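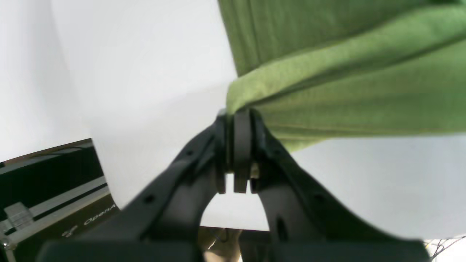 Chapter 3
Moisturizers and the Skin Barrier

The outer layer of the skin holds water in and keeps irritants out. When it loses water faster than the body can replace it, the skin feels tight and may flake. A moisturizer slows this loss.

This chapter covers humectants, which draw water into the outer layer, and occlusives, which form a film over it. Most creams contain both. We compare two face creams, Sesero and Tamby, by reading their labels and working out what each ingredient does. You will need the ingredient table on page 313.

Key terms: barrier, emollient, humectant, occlusive

3.1 How Skin Loses Water

Water moves through the skin all day, even when you are not sweating.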